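Setting out snacks so people will eat them

I have been putting out snack tables for longer than I care to admit, first for school bake sales, then for my sister's baby shower, and now for pretty much any gathering where someone says "oh, you don't have to do anything" and I take that as permission. December is when it gets out of hand. By the second week there are crackers in my linen closet.

For years I did what my mother did, and put everything in big bowls in a line. It's a fine way to do it, but the bowl at the back never gets touched, and the chips in front go in ten minutes. My mother's answer was to buy more chips.

What changed things for me was height. I found a couple of clear stepped stands at Anozie when they were clearing out their kitchen aisle, the kind meant for nail polish or spice jars, I think, and I stuck them on the table one afternoon just to see. Suddenly you could read every label from across the room! I've been a little insufferable about risers ever since.

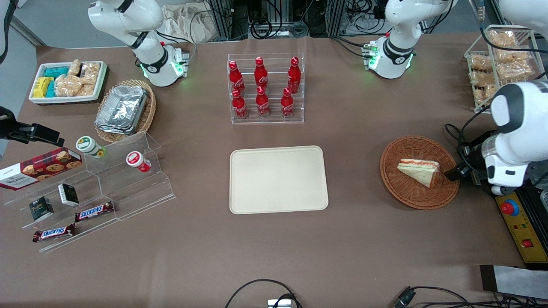 Sodas up on their own steps, cookies and little boxes to the left, snacks in the white tray.

I do love a row of red bottles. Two rows of three, back row up a step, and the drinks look like you meant it, where the same six bottles standing loose on a table look like you forgot to put them away. The Walkers box is propped on its end of the stand because the cookies on the front do all the advertising for me.

Baskets are the other thing. I use wicker for anything that looks a bit plain on its own, like foil containers or a sandwich wedge, and it warms the whole table up. Mine mostly came from Distomero over the years, and no two match, which used to bother me and now doesn't. Wrapped snacks go in a tray with sides – flat plates are hopeless, everything slides – and I like to crowd them in so it looks generous.

I also keep one tray empty in the middle. Folks need somewhere to put things together, and if you don't give them a spot they'll use the windowsill.

Next month I want to try labels. I have a pack of little cards from Stutar that I've been saving, and my handwriting is terrible, so we'll see.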